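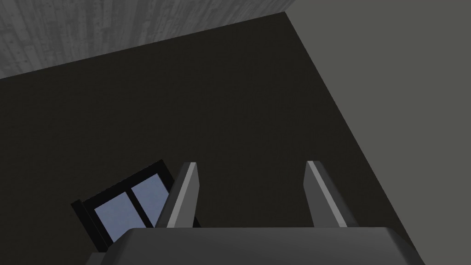 Page last changed: June, 3 pm (fault codes fixed)

Unit 3 notes: the missed pick

Wrist view from the sim, Brellness cell. Gripper open, nothing in it. The window part is off to the lower left, tilted, not lined up with the gap between the fingers. Left finger covers part of the right pane. Close from a pose like this and you risk pushing the part, or landing a finger on it.

What went wrong in run 354:
- Konby planner got an old part pose, never asked for a new one
- gripper closed on air, width went to zero
- log said "grasp OK" anyway. Fault 803 came up only at the place step

So two faults, not one. Bad pose, plus a success check that only looked at "close command finished". Teh second one is worse. On a real arm you carry on with no part, or drag one.

Fixes to try in lab:
- new pose before every descent
- check finger width after close, stop if under the limit
- cut descent speed to 75 percent while testing

Read the Palamarchuk handout on grasp checks before lab. Zident people, your log format is differnt, see the back page.

Bring your own log. Mark the line where it should of stopped.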